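A Home for the Small Stuff

When we moved into the house on Skekgate I inherited a workroom with no shelves and one outlet. I filled it in the usual way. Paint went on the windowsill, screws went in jam jars, and everything smaller than a screw went into a shoebox I had carried through three apartments without once emptying.

I emptied it in July. It was too hot to do anything outdoors and the workroom faces north, so I spread an old sheet on the floor and tipped the whole thing out. There were picture hooks, furniture feet, a bag of brass cup washers, fuses for appliances we no longer own, half a dozen Allen keys the same size, and a great deal of sawdust. I found the missing shelf pin for the hall bookcase, which has been propped on a folded bus ticket since we got here.

My first idea was to buy one of those plastic cabinets with the clear drawers. I have had two of these before and I don't get along with them. The drawers are shallow and the stops at the back wear down, so that sooner or later you pull one too far and spend the evening on your knees. They also want to be on a wall, and my walls are old plaster that crumbles if you look at it with a drill in your hand.

What I do like is a case. I like a flat lid that other things can be set on, and a drawer at the front so you don't have to clear the lid to get at what's inside. My grandfather had a gray metal one for fishing weights. It lived on top of the freezer with the phone book on it, and the phone book never had to move.

So I sorted by how often I reach for a thing and ignored what family it belonged to. This was the part that took the longest. The hardware store in Stotstead arranges everything by type, and I had always copied that at home, wood screws here and machine screws there. But I use one size of wood screw every week and the others maybe once a year. Putting them all side by side meant I was always digging past the ones I didn't want.

I ended up with three groups. Weekly things are picture hooks, the common screws, felt pads, and a tape measure. Monthly things are washers, hinges, cable clips, and the Allen keys, of which I kept two. Everything else is the yearly pile, and about half of that went out with the metal recycling. I was hard on it. If I couldn't say what a piece came off of, it went.

The felt pads deserve a word. I had bought a pack of 50 for the dining chairs and used them up in one afternoon, then bought another pack and lost it, then a third. The second and third packs were both in the shoebox, under the fuses. I have now done the feet of every piece of furniture in the house including a plant stand that never moves.

For labels I have tried masking tape, a label printer, and writing on the drawer itself. The masking tape curls. The printer is fine until the cartridge runs out, and then you have four printed labels and the rest in ballpoint. I've gone over to plain white stickers, the small kind sold for freezer bags. They hold up, you can write on them with any pen, and when the contents change you put a new one on top of the old one. After a few years they get thick and you can peel the whole stack off at once.

Where to put them matters more than I thought. I used to center a label on each drawer front because it looked tidy. Now I stack them one above the other, one line for each thing in the drawer, and I can read down the column from the doorway.
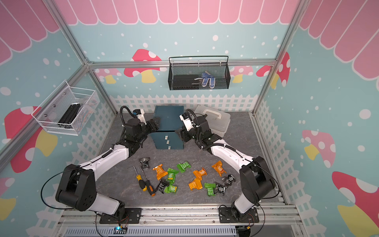 A dark teal case with a flat lid and three small white labels stacked on the drawer front.

Color is a matter of taste. I leaned toward a dark one after years of clear plastic, mainly so I wouldn't have to look at the contents all day. White labels read well against it too. The only drawback I can think of is dust, and a dark lid will show it by the end of the week.

My own case went on the left end of the bench, pushed back far enough that I can still lay a board down in front of it. I lined the drawer with a piece of shelf liner cut a little short, since the stuff creeps forward and jams if you cut it exact. The drawer is not divided. I used the lids of jam jars as little trays, and they slide around, but I know where things are and it cost nothing.

The yearly pile went into a cookie tin on the top shelf of the hall closet with one label that says YEARLY. I have been in it twice. Once was for a fuse, and I had thrown out the one I needed.

A few loose ends. The shelf pin is back in the bookcase. The jam jars are washed and waiting for plums. The shoebox turned out to be from a pair of boots I gave away before the second apartment, and I put it out with the cardboard. I still have the windowsill to deal with, 6 cans of paint and a can of something that has lost its lid label and won't open. I'd like to get those down to the basement before the cold weather, but the basement shelves are another project and I haven't measured for them yet.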